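Bivodlow premiere - so are Kha and Nuanchan speaking or not?
Celebrity Chat > TV People

marzipan_ledger
Original poster
So the Bivodlow season 2 premiere was last night at the Kuhlmann, and Kha Doãn walked the carpet with the whole cast, the director, the director's mother and a man I'm fairly sure parks the cars. Nuanchan Kongkaew, who is the other name on the poster, was not there. She posted a soup recipe at 8:40 in the evening.

I'm not saying it means anything. I'm saying I read the soup recipe three times looking for clues.

For anyone who wasn't following: they were inseparable all through the first season's press, then she unfollowed him in February, then she followed him again the same night, then he gave that interview where he called her "a very punctual colleague." You don't call a friend punctual.

dorothy_gales_uncle
She's filming the Tatus ad. Her makeup person posted from the airport. People have jobs.

pillbox_hat
The Tatus ad wrapped weeks ago, Uncle. It's been running before every video I watch. I could recite it. "Skin, but later."

dorothy_gales_uncle
That's the spring one. They're doing another one.

pillbox_hat
Source?

dorothy_gales_uncle
The makeup person. At the airport. As I said.

cheryl_in_akron
I was outside the Kuhlmann last night, behind the barrier, so I can add a few things. Kha signed for my side for a good long while and was lovely. A girl next to me asked where Nuanchan was and he said "She sends her love" and moved on to the next person pretty fast. I don't think it was rude. He looked tired. The suit was that mustard one and it is NOT that bad in person, I'd like that on the record.

They let 50 of us in for the lobby part afterward and the rest went home. The lobby part was a cheese table and a cardboard cutout of the lighthouse. 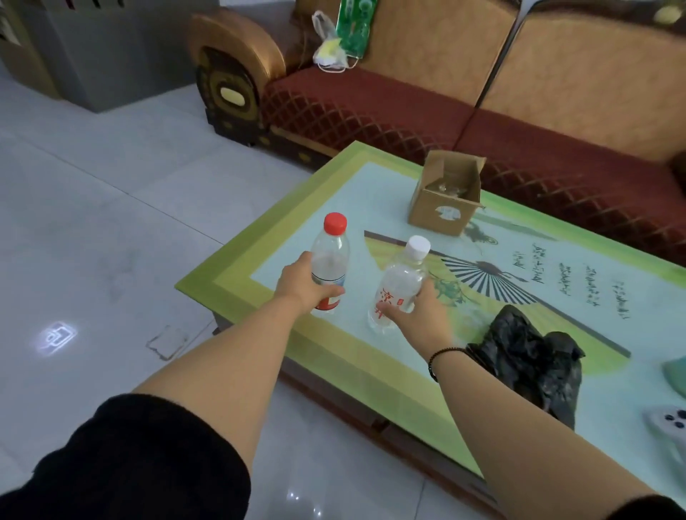
Bottled water at the coffee table

Anyway I got home after midnight and my feet still hurt.

marzipan_ledger
"She sends her love." Okay. That's what my dad says at Thanksgiving about my aunt, and they haven't spoken since the boat.

fennelfan601
The suit is that bad in person. I was also there.

cheryl_in_akron
Where were you standing?

fennelfan601
By the fountain.

cheryl_in_akron
Well the light was awful by the fountain.

tomas_not_thomas
Can we talk about the credits? Everyone's busy with who stood on a rug and I think the real story is the billing. Go look at the Flideck page for the show. First season it was Kongkaew / Doãn. Now it's Doãn / Kongkaew. She had top billing and lost it. If that happened to me I'd be making soup too.

pillbox_hat
It's alphabetical now.

tomas_not_thomas
It very conveniently became alphabetical.

dorothy_gales_uncle
Flideck did that to all their shows over the winter. The cop one as well. I complained because it put my favorite at the bottom.

tomas_not_thomas
You complained to Flideck?

dorothy_gales_uncle
I have a ticket number and everything.

marzipan_ledger
Going back to the February business, I dug out the old interviews last night when I should have been asleep. There's a joint one where they're asked what they'd change about working together, and she says "the singing" without even a pause, and he laughs for slightly too long. I had that down as banter at the time. Now I've watched it enough that I hear it as a hostage tape, which may say more about me.

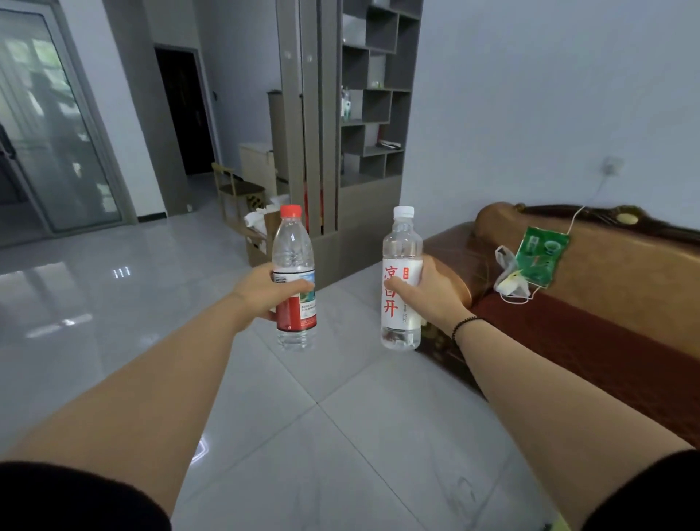 I also found the one where he says she got 30 extra minutes in the trailer every morning and that he'd "made peace with it." He brings it up again in two other interviews. So he's made peace with it on three occasions that I know of.

cheryl_in_akron
He's joking! He has a dry sense of humor, he always has. You people would put a wedding toast on trial.

pillbox_hat
I've been to weddings where it would've helped.

fennelfan601
I think they dated and it went badly and the show's people have asked them both to keep quiet until the finale airs.

dorothy_gales_uncle
Based on what?

fennelfan601
His face by the fountain.

dorothy_gales_uncle
I thought the light was awful by the fountain.

marzipan_ledger
Update: she just liked his premiere post. The group one, though, the one with the director's mother in it. So it's possible she just likes the director's mother.

tomas_not_thomas
She commented too. It says "handsome suit."

fennelfan601
Then they're definitely fighting.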